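The by-election in our ward was decided by 13 votes, and I have now heard a dozen theories about whose fault that was. The leaflets alone would have kept a small stove going until March. One candidate promised to reopen the Brumetti car park. Another promised to reopen it sooner.

I went to the hustings at the Gaillard Hall, which holds 900 and on the night held a good deal fewer, most of us near the radiators. The first question concerned bins. So did the second. 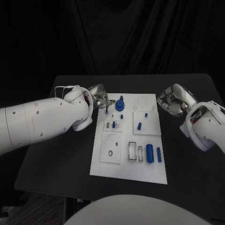 The third was also bins, but from someone who wanted fewer of them, so at least we had a debate going. The man from the Prerus Residents' List used his whole two minutes to explain that he wasn't a politician. He said it with the ease of someone who had been practising in front of a mirror - possibly since school.

What I hadn't expected was how polite it would all be. Then the bus question came up. The 466 no longer stops at Gulleo Lane, and every candidate was against this, including the one who had voted for it.
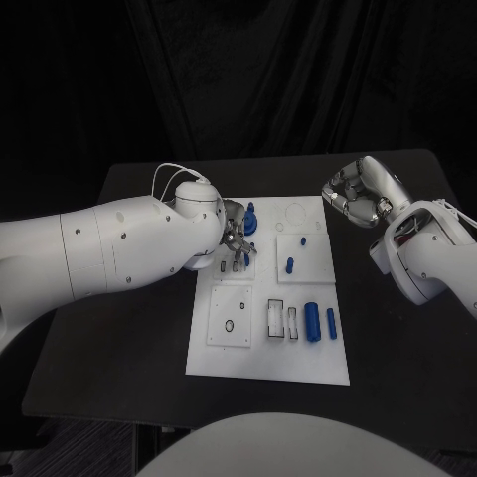
Turnout was dreadful, of course, and the winner called it a clear mandate before the chairs were stacked. I don't doubt she'll work hard. But I keep thinking of the four of them on that stage, each with a prepared position on the car park and none on how to pay for it. A large white sheet laid flat on a black table has more drawn on it than the budget section of her leaflet, and I've read the leaflet twice.

The first full council meeting is next week. Item one is bins. I shall be taking a cushion and a flask, and I've written to ask about the bus again.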